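How do I keep a folding screen from falling over?

Posted in Home & Furniture > Small Spaces

Dunlow91

I live in one large room that the lease calls an "open plan residence," and I bought a folding screen so my bed would stop being the first thing visitors meet. Four panels, woven, light enough that I carried it up the stairs by myself and felt very capable. It has since come down twice. The first time I had closed a window too hard. The second time I was in the kitchen and it was two in the morning, so I can't tell you what it was thinking.

The floor is old pine and slopes toward the street. I rent, so I can't screw anything into the wall, the floor or the ceiling. I also have a cat, and I'm aware of how that sounds, but he was asleep on me for one of the two.

Is there a trick to this or do I just own a very slow trap?

Posted in June, 3 replies

Ouali

How far are you folding it? Most people open these things nearly flat because they paid for the width and they want all of it. A flat screen is a fence with no posts. You need a real zigzag. I set mine so each fold is close to a right angle, and yes, that means your six feet of privacy is now more like four. Everyone who sells these measures them flat, for the same reason apartment ads are shot from the corner of the ceiling.

Then the slope. Set the screen down where you want it and push lightly at the top of each panel with one finger. If a foot lifts, that's your problem foot. Felt pads are fine for this, the stick-on kind, and you can stack two. Don't use folded cardboard. It works beautifully for a week, then it squashes and you're back in the kitchen at two in the morning.

If yours has the two-way cloth hinges, check them as well. They stretch. Mine were nailed on with something closer to a staple, and one panel had dropped enough that it was standing on its neighbor's foot. I took the hinges off, put on metal double-action ones from the hardware store, and it's been upright ever since, through a toddler and a move.

trenness_tom

get a bookcase

Emiko Kaneko

A bookcase is a fine answer if you like carrying bookcases up stairs.

I'll second the zigzag and add weight, which Ouali left out. Woven screens have almost nothing at the bottom. The panel is all sail. I bought mine from Cliltinero when they were closing the store, and it went over whenever the radiator came on, which I took personally. What fixed it was a pair of small sandbags, the sort sold for holding down photo backdrops, one draped over the bottom rail at each end. Mine are black and ugly and sit on the bed side where only I have to look at them. If your screen has no bottom rail you can tie a flat bar across the feet of the end panels, though you will stub a toe on it, and then do it again.

The other thing is to put furniture against it, or close to it. A screen standing alone in the middle of a floor is asking for trouble. Mine stands behind a table now, and when it leans it has something to lean on. I'd leave a hand's width between the two so you can get a duster in there. The weave collects dust like it's being paid. Use the brush end of the vacuum on low and go along the strips, never across, or you'll lift them and spend an evening with wood glue and a toothpick.

Some things I tried that you can skip: fishing line to the curtain rod (the curtain rod came down too), museum putty (it let go, and took some floor finish with it), and asking guests to walk gently.

I paid 30 dollars for the whole screen and have since put in close to what a decent one costs, but it's stayed up all winter and I've grown fond of it. I keep meaning to do something about the end panel, which never wants to sit at the same angle as the rest.

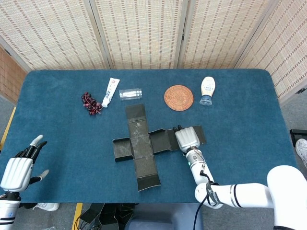 If you do go the sandbag route, buy them empty and fill them yourself. The filled ones cost more to ship than they do to buy, and play sand is cheap. Double-bag it before it goes in. I'll leave you to guess how I learned that, but I was finding sand in the sheets until spring.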